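Load Growth and Feeder Capacity in the Gakport Distribution Network

Student project report, Electrical Power Engineering

1. Background

Gakport is supplied from a single primary substation at Sandhu, where two transformers step the incoming line down to 11 kV. Four feeders leave the substation. Three of them serve housing, shops and the harbour offices, and the fourth runs east to the Latar industrial area. When the network was laid out, Latar held a sawmill and a cold store. It now holds a bottling plant, a flour mill and several smaller workshops, and the feeder conductor has not been changed in that time.

The aim of this project was to find out whether the Latar feeder can carry the load now connected to it, and to compare two ways of strengthening it. Generation and transmission upstream of Sandhu are outside the scope. It is assumed throughout that the incoming supply is firm.

2. Data

Load data came from the feeder meters at Sandhu, which record the mean current in each half-hour interval. The record used here covers 3220 intervals. Intervals with a missing reading on any phase were removed before that total was taken. Conductor sizes and route lengths were read from the network drawings. Where the drawings and the asset register disagreed, the drawing was used, as it carried the later revision mark.

Customer loads behind the meter were not available individually. They were estimated by sharing the feeder current among the distribution transformers in proportion to their rated size. The method is crude and tends to overstate the load at lightly used transformers near the end of the line. The effect on voltage drop is therefore pessimistic.
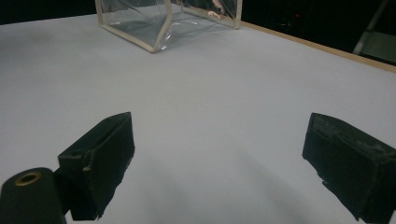 Power factor was taken as constant over the day. Spot readings at the bottling plant suggest that it falls when the compressors start, but the readings were too few to build a daily curve from them. A value of 0.85 lagging was used for all industrial transformers and 0.95 for the rest.

3. Method

The feeder was modelled as a radial line with lumped loads at each transformer position. A backward and forward sweep was used to solve for the node voltages. The calculation was written as a spreadsheet first and then repeated in a short script, and the two sets of results agreed to the last figure shown in the spreadsheet.

Three cases were run:

Case A: the existing feeder with no changes.

Case B: the existing route rebuilt with a larger conductor from Sandhu to the Nillo switching point.

Case C: a second circuit from Sandhu to Nillo, with the load divided between the 2 circuits by a normally open switch.

Each case was run at the highest recorded load and again with that load raised by a quarter to allow for growth. The voltage limit was set at 6 per cent below nominal. The thermal limit was the summer rating of the conductor, and July was taken as the hottest month for this purpose.
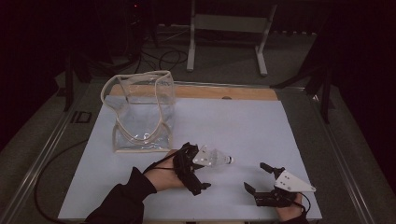 4. Results

In Case A the first section out of Sandhu reached 100 per cent of its summer rating at the highest recorded load. Voltage at the last transformer was just inside the limit. With growth added, both limits were broken, and the section between Sandhu and Nillo was overloaded along its whole length.

Case B removed the overload in both load conditions. Voltage at the far end was within the limit at present load, and marginally outside it with growth. The remaining drop occurs mostly beyond Nillo, where the conductor is unchanged. Extending the rebuild past Nillo would correct this but was not costed.

Case C met both limits in both conditions. Losses were also lowest in this case. The open switch gives a means of back-feeding either circuit after a fault, although the surviving circuit cannot carry the full load at the daily peak and some customers would have to be shed.

5. Discussion

Case B is the cheaper scheme and uses the existing poles and wayleaves, but it needs the feeder to be taken out of service in stages. The flour mill runs continuously and has no standby plant of its own. Case C can be built with the feeder live until the final connection, at the price of a new route across the drainage channel.

The sharing of load by transformer rating is the weakest part of the study. Temporary loggers on the bottling plant and mill transformers would improve it considerably. Unbalance between phases was ignored.

6. Recommendation

Case C is recommended. If funds allow only Case B, the conductor beyond Nillo should be included in the same work.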